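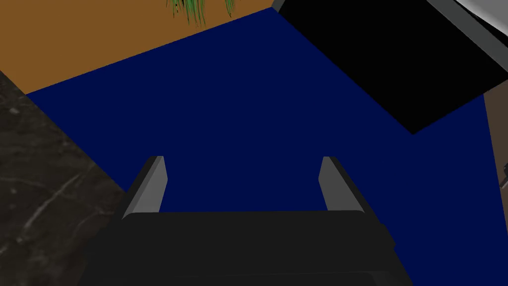

Wrist view in the simulator, fingers open over the blue surface.

Step 3: Swap the surfaces, keep the task

By now you should have a policy that works in one room with one set of textures. Time to break it! This is my favorite part of the whole tutorial.

Open the Ileck scene file and find the materials block. Leave the robot, the wrist camera and the task alone. Change only what sits under and around the gripper: marble, flat colors, wood tones, a plant hanging in from somewhere. Save each version under its own seed so you can get back to it later.

We rendered 452 scenes this way and held out 58 for testing (never train on those, even for a quick check). With fixed textures, our policy finished 33 of the 58. Retrained on the mixed set, it finished 37. A small gain, sure, but look at which ones it picked up: mostly dark, plain surfaces with almost no texture to hold on to.

Erzsébet Pintér suggested one more thing, and I love it. Run the same seed twice, once with the original materials and once with the new ones, then plot both gripper paths together. Wherever they split, you've found a spot to look at.

Next: Step 4, moving the lights.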